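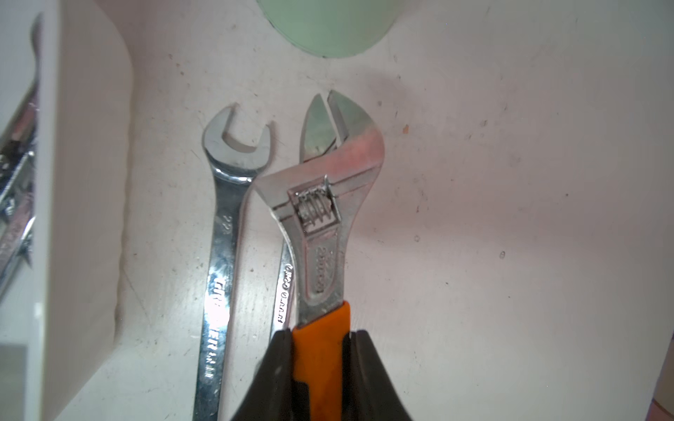 Wanted: people who don't believe hair growth shampoo works

Brumell is looking for people with thinning hair to try a scalp shampoo made by Dretel. The label says "visibly fuller in weeks." We have read a lot of labels like that, and we'd like to see what happens when the people keeping score aren't the people selling the bottle.

Last year we sent a questionnaire to 2,347 readers and 2,173 wrote back. Over 500 had bought a thickening product. Only 118 said they would buy it again, and some of those admitted they mostly liked the smell. A questionnaire proves very little, so this time we want heads.

You should be 25 or older, wash your hair at least three times a week and live close enough to our Sison office to come in once a month through May. No dye, perms or other scalp treatments while you take part. Half of you will get a plain drugstore shampoo in the same bottle — you won't be told which until the end.

Parking and a small payment per visit are covered. The shampoo is free, for whatever that is worth. Dretel does not see your answers before we print them.

If you work for a salon or sell beauty products, please don't apply. Write to Brumell, Troller Building, Sison, with your age and what you wash with now. Places will be filled in February 2005.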